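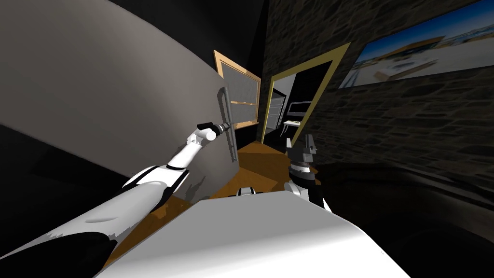

mossyporch agrees with the folks on page one who told me to leave the stone wall alone, and adds that sealing it was the worst money they ever spent. Thank you for that, and for all the kind replies! I read every one over my coffee.

So here is where I am. The sealer I was looking at is the Zoron matte, and the quote from Vonent came to $1,927 for the hallway, labor included. My sister-in-law thinks I'm out of my mind, but she doesn't dust it – I do, every little ledge and dip of it.
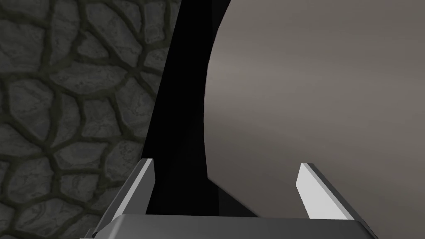
And the dust is only half of it, because the grout sheds too. I sweep up a little gray line along the bottom every morning and by supper it's back again, bless it.

gritandgrout
Shedding grout is a repair job, and sealer won't fix it. Rake out the weak spots and repoint them first, then see if you still want the shine.

mossyporch
I'd go easy on the raking, dear. We did ours in December and loosened more than we fixed. A soft brush on the vacuum has done me fine for 3 years.

gritandgrout
We'll have to disagree there. Soft joints only get softer, and a brush just takes more of them with it.

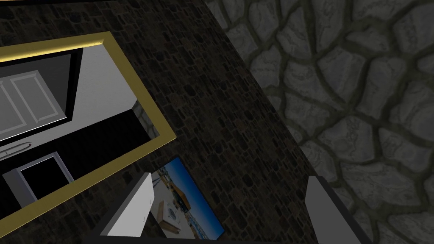 How long should new grout sit before you seal over it?
Go by the bag, but I give mine 15 days and keep a window cracked when the weather allows.

Zustotgate_gal
Chiming in because I had a second quote from Qian for nearly the same job, $1,265, and they did the repointing as part of it. Very sweet crew, and they covered all my floors.

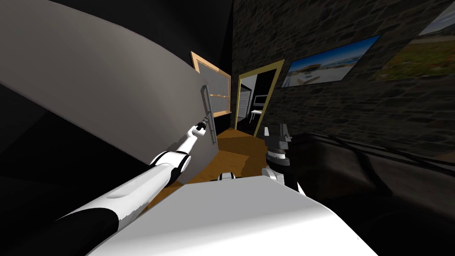 Gray door, with the glass just past it

Well, that is a good deal less than mine! I'll call them tomorrow after lunch and ask if they come out this far. Gritandgrout, I think you've talked me into the repointing, though I'm still going to try mossyporch's brush on the low part first.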